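Notes on Sorting by Color: The Second Month

Posted Fri 20 September

Readers of this blog will recall that in August I undertook to put the small plastic pieces in our workroom at Mimville into some kind of order. The pieces had come to us mixed, in several deep cartons, from the closing of the Domański shop, and they had remained in those cartons for longer than I care to record. The present entry reports on the work to date and sets out the procedure now in use, as several correspondents have requested it.

The first question was whether to sort by shape or by color. Felicja Malinowski, with whom I share the workroom, favored shape. Her position was that a person looking for a particular piece knows its form first and its color second. I favored color, on the grounds that the eye separates colors a good deal faster than the hand separates forms. We tried each method for one afternoon. Sorting by shape produced a large number of small heaps and a considerable amount of discussion about what constituted a distinct shape. Sorting by color produced fewer heaps and very little discussion. Color was therefore adopted for the first pass, with the understanding that each color may be divided by shape at a later date.

The second question concerned containers. We had previously used lidded boxes of the Noron type, and I continue to recommend them for storage. For the sorting itself they proved unsuitable. The lids had to be put somewhere, they occupied the table, and on two occasions a lid was set down on top of pieces that were then believed lost. Open bins are now used throughout. Each bin matches the color of what goes into it, and no written label is required to know where a yellow piece belongs. The bins stand side by side so that a piece dropped short of one does not fall into a gap.
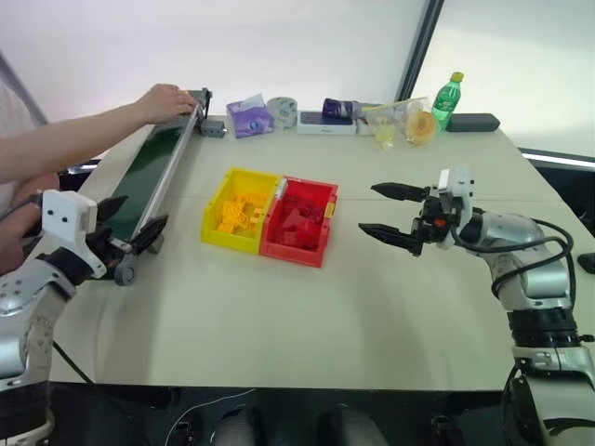 The matching of bin to contents does carry one disadvantage, which I had not foreseen and which Felicja has been gracious about. Red pieces in a red bin are difficult to see. When the bin is nearly empty it is easy to conclude that it is entirely so, and I have more than once carried a bin away with several pieces still on its floor. The remedy is to run a hand along the bottom and into the corners before the bin is moved. Yellow presents less trouble, although the pieces tend to gather toward one side and should be leveled now and then if the bin is to be filled properly.

With regard to the table, I would advise anyone attempting similar work to keep a wide area in front of the bins clear at all times. It is tempting to treat open surface as storage. In the first weeks ours accumulated cups, correspondence, and a roll of brown paper that belonged to neither of us. Items needed in the course of a session are now kept along the far edge, and anything else is removed before work begins. A pack of tissues is among the permitted items. Old plastic carries a good deal of dust, and the fingers require wiping more often than one would suppose.

The small belt conveyor was obtained through Bimla Malhotra, who had it from a packing room in Pivdale. I was doubtful of its value for a household undertaking of this scale and said so at the time. I now withdraw the objection. The chief benefit is that the sorter is not obliged to lean into a carton, a posture my back would not have tolerated for a second month. Pieces are best placed on the belt a few at a time. When they are tipped out in quantity they lie on top of one another, and the smaller ones are overlooked.

Sessions are limited to 64 minutes, this being the length of the recording we customarily play while working. Beyond that point attention declines and errors increase, chiefly orange pieces placed with the yellow. Orange has been the most contentious color of the entire undertaking. Under the artificial light of the workroom a pale orange and a deep yellow are not easily told apart, and it has been agreed that doubtful pieces will be set aside and settled in daylight, by the window, on the following morning.

Finished colors are transferred to bags of 100 pieces and placed on the lower shelf in the hall closet. The upper shelf remains reserved for linens, as before.

There are 8 cartons still to be opened. Felicja believes that the largest contains mostly blue, for which we do not yet have a bin, and I have written to Bimla to ask whether she can supply one of the same depth as the others.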